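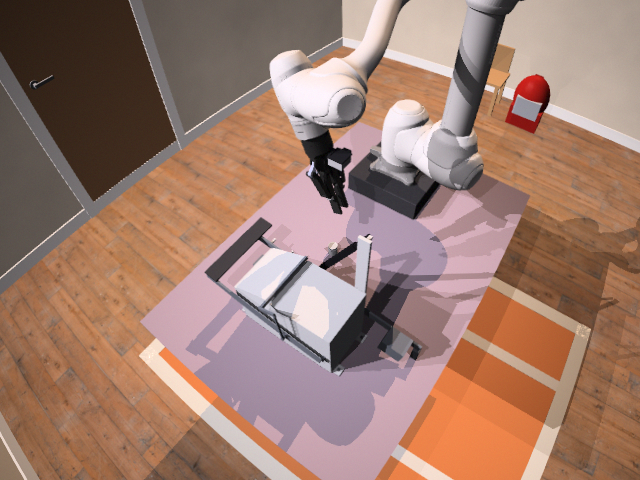

Page last changed: March 2025

List: Granard demonstration working group
From: Petrică Costache
To: all list members
Subject: Re: Remote sessions on the furniture task, operator instructions

Dear members,

Thank you to Ms. Pascu for her questions of last week, which are quoted below. The replies have been agreed with the Drastau office and apply to all operators.

Brândușa Pascu wrote:

> The Futham operators ask whether a session must begin with the furniture
> in the same pose each time. They also wish to know whether a demonstration
> in which the operator hesitates should be discarded, and who decides.

On the first point, the starting pose is to be varied. The simulated room, the pink work surface and the robot base remain as they are. The furniture may begin on its side and partly assembled, and operators are asked not to reset it to a more convenient position before taking control. The gripper should start open above the surface, with the fingers pointing down.

On the second point, hesitation alone is no ground for discarding a demonstration. Please keep any session in which the part is finally placed, including those with a second attempt at the grasp. A session is to be marked void only when the connection fails or the operator releases the controller. The site lead decides, and enters the reason in the session log.

Each operator is requested to complete 20 demonstrations before moving on to the next part. The target for all sites together remains 900. Chiriac has asked for its operators to practice with the wrist controls beforehand, and 13 of them will do so under Ms. Pascu's supervision. Practice sessions must be stored in the separate folder and do not count toward the target.

Operators who prefer to guide the physical arm by hand should note that hand-guided recordings will be accepted again from September. Until then, only remote sessions may be submitted.

Further questions should be sent to the list and not to individual members.

Respectfully,

Petrică Costache
Granard, Remote Demonstration Section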